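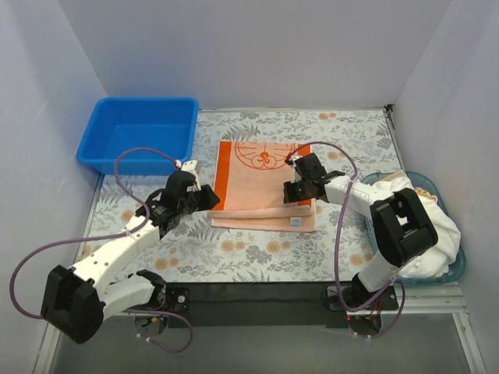

Toalha de samambaias e florzinhas cor de pêssego, com a caixa azul no canto. Segue o fio sobre panos de mesa, que é comprido, já aviso.

1/ Gente, prometi há semanas escrever sobre toalhas de mesa antigas e fui adiando porque sempre aparecia mais uma gaveta para abrir. Hoje sentei com o café e vou contar tudo de uma vez, com as desculpas de praxe pelo tamanho (quem me conhece sabe que eu não sei escrever curto).

2/ A minha avó tinha duas categorias de toalha: a de comer e a de receber. A de comer era de algodão grosso, com quadradinhos, e levava molho de tomate desde que o mundo é mundo. A de receber ficava dobrada em papel de seda no fundo do armário e só saía em batizado, Natal e visita do padre. Eu passei a infância inteira querendo comer em cima da de receber.

3/ Quando ela morreu, a de receber veio para mim. Abri o papel de seda e o linho estava amarelo exatamente nas dobras, uma grade certinha, como mapa de cidade planejada. Chorei um pouco por causa da avó e um pouco por causa do linho, confesso.

4/ Foi aí que começou essa mania. Levei a toalha à Hae-won Hwang, que tem uma oficina de conserto de tecidos na rua Damgate, e ela ficou um tempão passando a mão no pano sem dizer nada. Depois perguntou: "há quanto tempo está dobrada do mesmo jeito?". Eu não sabia. Minha mãe também não sabia.

5/ Primeira coisa que aprendi com ela, e que repito para todo mundo em festa de família: linho guardado por muito tempo se enrola. Pega-se um tubo de papelão, forra-se com um pano branco já bem lavado, enrola-se a toalha por cima, sem apertar. A dobra enfraquece a fibra e, depois de muitos anos, o tecido abre bem ali no vinco.

6/ (Se não tem lugar para tubo em casa, e eu quase não tenho, dá para continuar dobrando, mas mudando a dobra de lugar. Eu refaço as minhas em julho, quando tiro tudo do armário para arejar. Uma vez dobro em quatro, na outra em três.)

7/ Segunda coisa: goma é para usar, não é para guardar. A minha avó engomava antes de pôr no armário, porque assim ficava pronta para a visita. Só que a goma endurece o pano, marca mais a dobra e ainda atrai traça e peixinho-de-prata. Guarde lavada, bem enxaguada e sem goma nenhuma. No dia da festa você engoma, com raiva e com amor.

8/ Sobre as manchas amarelas, que é o que mais me perguntam por mensagem: deixei a toalha de molho em água fria uma noite inteira, troquei a água de manhã (saiu cor de chá, que nojo e que alegria) e repeti mais uma noite. Só depois entrou o percarbonato, em água morna, com a toalha aberta na banheira para não ficar nenhum pedaço espremido.

9/ Cloro, não. Por favor. Eu sei que a vizinha usa e que fica branquinho, mas o cloro vai comendo a fibra, e um dia você puxa a ponta da toalha e fica com a ponta na mão. Aconteceu com um guardanapo do jogo da minha tia e até hoje ela acha que fui eu que puxei forte demais.

10/ Agora um parêntese para quem gosta de estampado, porque fio sobre toalha branca todo mundo faz e o estampado fica sempre de fora. Eu adoro toalha florida! Folhagem, raminho, flor miúda, tudo. Para mesa de todo dia não tem coisa melhor, porque a migalha some no desenho e a mancha pequena também.

11/ Com estampa o cuidado é outro. Antes da primeira lavagem eu molho um cantinho e aperto contra um pano branco. Se soltar cor, lavo sozinha, em água fria, e seco à sombra. Percarbonato em estampado antigo eu não arrisco sem esse teste. Já perdi assim um raminho verde muito bonito, que virou uma sombra cinzenta de raminho.

12/ Meu marido diz que eu falo das toalhas como outras pessoas falam dos cachorros. Pode ser. O cachorro daqui, aliás, dormiu numa delas durante uma tarde inteira e eu só descobri pelos pelos.

13/ Vamos ao passar a ferro, que é onde as amizades acabam. Linho se passa úmido. Úmido mesmo, de dar frio na mão. Se secou, borrifa, enrola, espera meia hora com a toalha dentro de um saco e aí passa. Quem passa linho seco passa duas vezes, e passa brava.

14/ Bordado se passa pelo avesso, em cima de uma toalha de banho felpuda, para o relevo afundar no macio e não amassar. Aprendi isso numa tarde na feira de Brundach, com uma senhora que vendia caminhos de mesa e que me deu a aula inteira enquanto eu segurava o guarda-chuva dela. Comprei um caminho, claro. Era impossível sair sem comprar.

15/ Por falar em feira: a de Brundach é boa para linho liso e guardanapo avulso, e a de Wusside é melhor para estampado dos anos 60. Em Wusside eu chego cedo e vou direto nas caixas que ficam debaixo das bancas, porque em cima está o que já foi passado e encarecido. Leva tempo, suja o joelho, mas é lá que moram as boas.

16/ O que eu olho antes de comprar: ponho o pano contra a luz e procuro ponto ralo, principalmente no meio e nas dobras. Depois viro a bainha. Bainha feita à mão, com o ponto irregularzinho, me ganha na hora. E cheiro, sim, cheiro tudo, já perdi a vergonha. Mofo sai, mas cheiro de naftalina me acompanhou por uma temporada inteira.

17/ Medida, pessoal, levem a medida da mesa anotada! Eu tenho a minha num papelzinho na carteira, com os centímetros de caimento que gosto para cada lado (30, se quiserem saber, menos que isso fica parecendo calça curta). Antes do papelzinho eu comprava no olho e tenho até hoje uma toalha lindíssima que não serve em mesa nenhuma da família.

18/ Essa toalha, aliás, virou cortina da área de serviço. E uma outra, rasgada no centro sem conserto possível, deu guardanapos e ainda sobrou pano para forrar a gaveta dos talheres. Cortar toalha da avó dá uma culpa danada na primeira tesourada. Na segunda já passa.

19/ Sobre remendo. A Hae-won me ensinou a cerzir com fio tirado da própria toalha, puxado da sobra da bainha, que já tem a cor e a idade certas. O meu primeiro cerzido ficou parecendo uma aranha. O dela eu não consegui achar nem com ela apontando com o dedo.

20/ Ela diz também que remendo não precisa sumir. Tem uma toalha na oficina, de uma família de Wynne, com consertos de várias gerações, cada um com um fio diferente, e ninguém na família deixa desmanchar nenhum. Fiquei olhando aquilo um tempão. Quando voltei para casa, bordei minhas iniciais pequenininhas do lado da aranha.

21/ Respondendo já à pergunta que sempre vem: sim, eu uso todas. Até a de receber, que agora recebe qualquer um, inclusive sobrinho com suco de uva. Para suco de uva e vinho, aliás: enxugue sem esfregar, água fria por trás da mancha, e paciência. Sal eu já tentei e só consegui uma toalha manchada e salgada.

22/ Vela é outra história. Deixe endurecer, raspe com as costas de uma faca, depois papel absorvente embaixo e em cima e ferro morno, trocando o papel até parar de sair gordura. Se a vela for vermelha, meus sentimentos, mas tente assim mesmo.

23/ Vou parando por hoje, que o feijão está no fogo e este fio já passou de qualquer limite decente. Me contem aí embaixo qual é a toalha mais antiga da casa de vocês e quem deixou para vocês. Leio tudo, só demoro a responder.

24/ Ah, esqueci do tubo! O melhor é aquele grosso, de loja de tecido, que eles costumam jogar fora. Eu peço no balcão e saio feliz da vida com ele debaixo do braço, batendo em todas as portas.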